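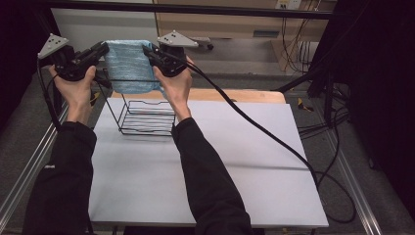 Requesting a war crimes trial file from the Flikham archive

You need the defendant's full name and the year the trial opened. A place of birth helps when the name is common. If you only have a newspaper clipping, note the court and the charge.

1. Search the name index
Try every spelling. Clerks often typed what they heard, and an umlaut may appear as a plain vowel or with an added e. Write down the box number as well as the file number.

2. Fill in the request form
Use one form per defendant, even if several people were tried together. Under "purpose," write family research or academic research. Files that name living witnesses go to a reviewer first, and that takes up to 40 days.

3. Order copies
The limit is 500 pages per request. Ask for the indictment and the judgment before anything else. Witness statements are usually bound separately, in German, with no translation.

4. Check what arrives
Compare the page numbers with the list on the cover sheet. Blacked-out names are marked in the margin with a code, and you can appeal each one in writing within 38 days.
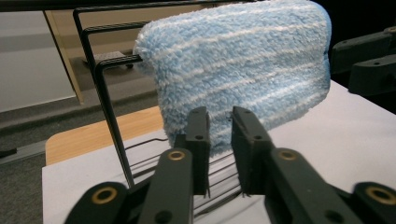
Flurina Wieser wrote in to say that appeals go faster if you attach proof that the person named has died. Her second one, sent with a copy of a parish burial entry, came back approved in 2 weeks.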